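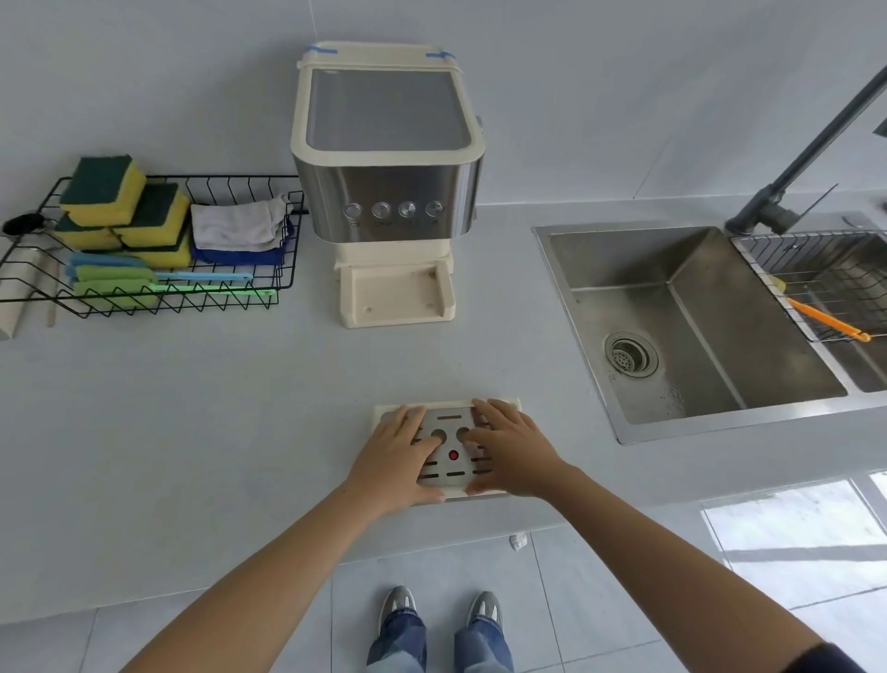 Speaker notes – "Keeping the tea point clean", staff session, 2018-03-28
Lilibeth Fajardo, Mustero building services

Sign-in sheet goes round first. Remind people at the back that there are handouts by the door.

**Opening**

Introduce myself. I look after the shared kitchens at Mustero and before that I did the same job at Zondach for a good few years. Same complaints in both places: the smell, the sink, the coffee machine that drips.

Say what we'll cover – the counter, the coffee machine, sponges and cloths, then the sink. Questions at the end, but shout if you can't hear me.

Mention the numbers. We have 64 people using one kitchen on the second floor. The counter gets its worst hour between nine and ten in the morning, and whatever is spilled then is still there at lunch unless someone wipes it.

**The counter**

Pale counters show coffee rings quickly. Good. You can see where to wipe.

- Clear everything you can lift.
- Dry crumbs first, with a dry cloth, into your hand and then the bin.
- Damp cloth next, back to front.
- Dry it off.

People skip the last step. A wet counter picks up the next lot of grounds and you're back where you started by ten o'clock.

Don't spray cleaner straight onto the counter near anything with buttons. Spray the cloth. Same rule for control panels: damp cloth, wrung out hard, and go over the buttons with the machine turned off. Panels get touched more than anything else in the room and they're the last thing anyone thinks to wipe. Ask for a show of hands here – who has ever cleaned the buttons? (At Zondach I got two.)

**The coffee machine**

Turn it off at the wall and let it cool down before you start.

Drip tray: out every day, emptied into the sink, washed in hot soapy water. The little holes clog with dried milk. Use a small brush on them, from the underside, and hold the tray up to the light when you think you've finished. There's usually another row to do.

Stainless steel: soft cloth only. The green side of a sponge will scratch it and the scratches hold grime. Wipe along the grain if it's brushed steel. Buff dry or you'll get water spots.

Clear plastic windows and lids: no scourers here either, and no window cleaner with ammonia. Warm water and a drop of dish soap.

Knobs and the gaps behind them: cotton bud.

Plastic casing goes yellow if it's left greasy. Once a week is enough for the sides and the top.

Descaling is a separate job and I do it myself every 90 days. Please don't pour vinegar in. If the machine is slow, put a note in the book.

**Sponges, cloths and brushes**

Slow down for this part, it gets the most questions.

Keep the cleaning things in an open wire rack beside the machine. Air gets to them from underneath. A sponge sitting in a puddle behind the tap will smell by the next afternoon.

Colours, as we use them at Mustero:

- Yellow sponge with the green pad – dishes and sink only
- White cloth – counter and machines
- Blue cloth – spills on the floor, then straight to the wash

Long-handled brushes are for mugs and bottles. Rinse, shake, lay them flat along the front of the rack where people can grab them. If the sponge head on a brush has started to tear, throw the whole thing out.

Replace sponges every 3 weeks, sooner if they smell. We order 300 a year through Reuter for the whole building, so there's no need to make one last. Spares are in the cupboard. Take one out at a time, please, or the new ones end up damp with the old ones.

Cloths are washed hot, no fabric softener. Softener leaves a coating and the cloth just pushes the water about.

**The sink**

Double sinks: pick one side for washing and one for rinsing and stick to it. Ours is left to wash, right to rinse. There's a label coming.

Empty your mug before you put it down. Coffee grounds go in the compost, never down the drain. We had a plumber out in September for exactly that, and I've got the invoice if anyone wants to see it.

Last person out: rinse both bowls, wipe the tap, hang the cloth.

**Questions**

Likely ones:

*Can we use the dishwasher for the drip tray?* Check the manual. Ours says hand wash.

*Who buys the dish soap?* I do. It's the Cellent one, under the sink. Tell me when the bottle is down to a quarter – email is fine.

*Can we have a second machine?* Not this year.

Leave five minutes to walk people over to the kitchen and show them the spares cupboard. Collect the sign-in sheet.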